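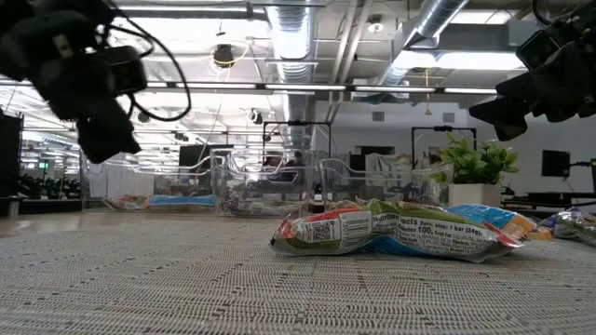
The Ekasier is the unluckiest ship in movies. Over six films it has been boarded, infested, rammed, frozen, sold for scrap and, in the fourth one, briefly possessed, and at no point has the company that owns it considered using a different ship. I know all this in the right order now, having sat through the whole series in one go at the Prokow, the old single-screen theater in Stavel, on a diet I had planned with care. A snack bar of the kind I favor, the kind that leaves a crumpled white and green wrapper behind it, weighs 24 grams and contains 100 calories, according to its own Nutrition Facts. This is plenty for a person watching one movie. By the middle of the third, when the ship's cook finds something living in the water tank, I would have traded my car for a sandwich.

The marathon ran from breakfast on Saturday until the small hours of October 21, 2007, and it sold every one of the Prokow's 393 seats. That surprised the theater, which had put one person at the popcorn machine. It surprised me too. I had always thought of the Ekasier movies as something I watched alone on cable with a cold, and it was strange to stand in a line down the block with so many other people who had apparently had the same cold.

If you have never seen one, the plot goes like this. A crew of working stiffs is hauling something dull from one end of space to the other. A light blinks. Somebody says it is probably nothing. The captain, who has a bad feeling and a mustache, sends the youngest person aboard to look at it with a flashlight. You can fill in the rest, and the screenwriters generally did.

What the series has going for it is Demissie. Demissie was the small effects shop that built the creature, and its people seem to have been given very little money and no supervision. The thing they came up with has no face. It has a sort of wet hinge. In the first movie you see it for a total of 34 seconds, a figure that fans will recite at you in the lobby whether or not you have asked, and I would argue that each of those seconds has held up better than most of what came out that decade. It moves like a folding chair that hates you. There is a shot where it unfolds out of a locker, one joint at a time, while the navigator eats soup with her back to it, and in a full theater you can hear people stop chewing.

The second movie has a lot more creature in it, and you can guess how that went. It walks down a hallway in full light. It has, we discover, shoes. They are painted the same gray as the rest of it, but once you have seen the laces you will never see anything else, and a cheer went up at the Prokow when they came into view that I think was the warmest moment of the day.

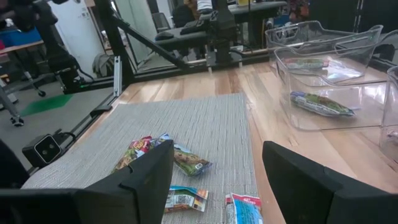
The ones in the middle

Every long series has a stretch where the people making it have run out of ideas but still have the sets. For the Ekasier, that stretch is the third, fourth and fifth movies, and it takes up an entire afternoon.

The third is the water tank one. It is better than I remembered, mostly for the cook, who is the only person in the whole series to respond to a strange noise by leaving. He puts down his ladle and walks briskly out of the picture, and he does not come back until the fifth movie, where he is running a bar on a moon and would prefer not to discuss it.

The fourth is the possessed ship. By this point the owners of the series had noticed that haunted house movies were doing well, and so the doors open and close a lot. The ship speaks in a deep voice. Its main demand is that everybody leave, which is also what everybody wants, and the movie never finds a way around this. It spends its last reel on a séance in the cargo bay. I slept through some of it and woke to find the séance still going.

I should say a word about the seats. The Prokow is a lovely building with plaster vines up the walls and a ceiling painted to look like evening. Its seats were put in when people were shorter, or had lower expectations. Around the fourth movie you could see whole rows shifting from one side to the other in a slow wave. A man in front of me had brought a bed pillow, which got some laughs in the morning. By dinnertime he was being looked at the way the crew looks at whoever has the last escape pod.

The fifth movie is the one that defenders of the series like to defend. The ship has been sold for scrap, and the crew, older and in debt, sneaks aboard to steal back the copper wiring. It is slow, sad and short of monsters. Reviewers at the time complained that nothing happened for an hour, and they were right, but it is a good hour. The people in it talk about their rents. They argue over who was supposed to have called whom after the last disaster. When the hinge finally turns up, poking out from behind a stack of pallets, it looks almost as tired as they do, and there was a murmur in the theater that I can only describe as fond.
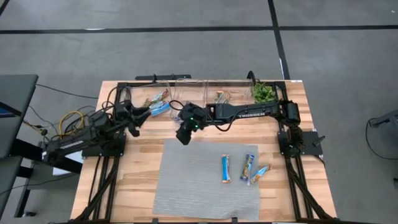

Blue-wrapped snack bars and a butcher-block table.

What the posters promised

Between movies, the Prokow hung the original posters in the lobby, and I spent most of both intermissions in front of them. There were only two intermissions for six movies, a schedule drawn up by someone with a remarkable bladder.

The posters are a small masterpiece of lying. The one for the first movie shows a woman in a silver bikini holding a ray gun. There is no ray gun in the first movie. There is a silver blanket, used in a medical scene. The one for the second shows the creature at the size of a planet, clutching the ship like a hot dog. My favorite is the fourth, which shows only a door, slightly open, over the words "It Was Never Locked." I stood there and thought about that for some time. It is a terrific line, and it explains nothing, and during the movie the door is quite clearly locked. Several people have to cut through it.

I don't hold any of this against the posters. A horror poster is a kind of dare, and the best part of the Ekasier movies, for those of us who were too young to get in, was making up the movie that went with the picture. Mine had a much bigger budget. In my version of the second one the creature spoke, and it was reasonable, and the captain wouldn't listen. I carried that movie around for years before I finally rented the real thing, and I was so let down by the shoes that I returned it early. 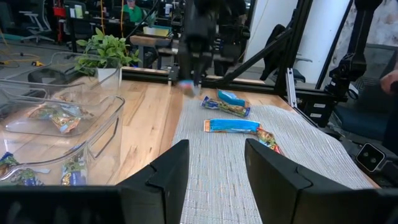 Now I would not trade the shoes for anything. There is a whole branch of fandom devoted to them. I met a couple who had dyed two pairs of sneakers the right gray and come as the creature's feet, one foot each, and they had to be careful going up the aisle. Somebody else had made the hinge out of an ironing board. It was excellent work, and he could not sit down in it, and he watched five of the six movies from beside the fire exit with his arms up.

The last one

The sixth movie started after midnight. It is the expensive one, made after the series had changed hands, and almost everything in it was done on a computer. The creature has been redesigned. It has a face now, with a great many teeth, and it roars. It can be seen at all times. It leaps from wall to wall of a ship that is suddenly enormous and very clean, with blue lights along the floor, and the crew is made up of good-looking young people who appear never to have hauled anything.

The crowd tried. People had been in the building since breakfast and they wanted to love it. But the place got quiet, and it was a different kind of quiet from the locker scene. I looked down my row and saw a teenager asleep on her father's coat, and the father asleep on nothing.

Then, near the end, the young people crawl into some forgotten back section of the ship and find a galley. The set is clearly the old one, or a careful copy. There is a ladle hanging on a hook. One of them picks it up, looks at it and puts it back, and nothing is said, and the scene moves on to an explosion. The Prokow woke up as one and applauded the ladle.

The theater says it will do this again in November of next year with something shorter. The favorite so far is a trilogy about a lighthouse. I have already bought a cushion, and I have had a serious talk with myself about sandwiches.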